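May 14, 2019

Woke before the alarm with the blackbird going full pelt on the gutter, and lay there making lists in my head until it seemed silly not to get up and write them down. We go to Dunosska on the early train and I had done precisely nothing towards it, unless you count washing the blue cardigan, which is now a slightly smaller blue cardigan.

Yuzuki rang at breakfast to ask whether the cottage had towels. I said I thought so, and then of course I had to look out the letter from the Hamada people, and it says linen yes, towels no, and would guests kindly bring their own washing-up liquid and "table sundries". I read that bit out to her twice and we both laughed, but it does mean carting half a kitchen across the country. Last time, in March, Areti brought a single lemon and a tin of mustard and we ate very strangely until the shop opened on the Monday.

Walked down to Turkodley for the bits we hadn't got. It was one of those soft grey mornings with no wind at all and the hawthorn just coming out along the railway side, and I dawdled dreadfully. Saw Amrit outside the chemist with his arm still strapped up, poor love, but very cheerful, and he kept me talking for ages about the allotment. He has 8 rows of broad beans and wants me to take some of everything when I get back. I said yes before remembering that I don't much like broad beans. The tickets came to more than I'd bargained for too, 291 for the four of us return, so no new sandals for me this year.

After lunch I made a proper start. Clothes first, which was quick, then the walking boots in a bag of their own, then I sat on the stairs with a cup of tea and looked at it all for a good while. Isamu wanted to know why I was taking three jumpers in the middle of May. He has never been cold in his life, that man, and he packs like a boy going to camp - one shirt, one book, a great deal of string.

The bottles I had been putting off, as I do every time. I can't bear them in the suitcase after what the shampoo did to my good skirt, so they go upright in the jute-like bag with the white handle, where I can keep an eye on them between my feet.
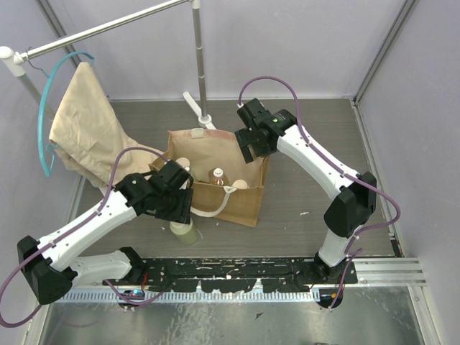 I do love that bag. It's rough on the bare arm and sheds little hairs over everything dark, but it stands up by itself when there's something in it, and that is more than can be said for the canvas one. Tea towels down the sides tomorrow, I think, to stop the clinking, and the bread on top at the very last minute.

Tsung-han telephoned at nine to say he'd booked the taxi, bless him. Sandwiches still to make. Cheese, I expect, and the end of the cucumber.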